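3.2 Shelving and support of bound volumes

Books in the Plamgate reading room stand on open shelves, with clear acrylic holders between groups of titles.
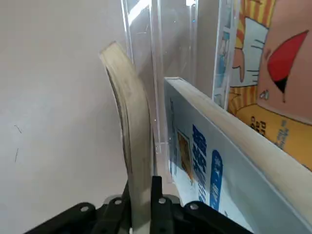 Why do thick paperbacks lose their shape sooner than thin ones?
The page block is heavy for its spine, so a volume left without a neighbour or a holder sags to one side and the glue line takes the strain.

Figure 1. A thick volume with its page block curved to the left, and a pale light-blue book lying at a steep diagonal beside it.

We checked 3,439 volumes between October and the end of the term, following the shelf order used by Nedeljković at the Pristari branch. Of these, 254 had a visible curve in the page block when standing at rest. Thickness mattered more than age or cover colour – most of the curved volumes were wider than three centimetres. Leaning was recorded separately, as a leaning book may still have a straight block.

Holders were moved closer together on half the bays, and the shelves were checked again each Saturday before opening. Staff were asked to return books upright and to leave a finger's width of slack in each row. Rows packed tighter than this were hard to browse, and readers tended to pull books out by the top of the spine. The Plorwood bays, which are deeper, were left out of the comparison and are treated in Section 3.4.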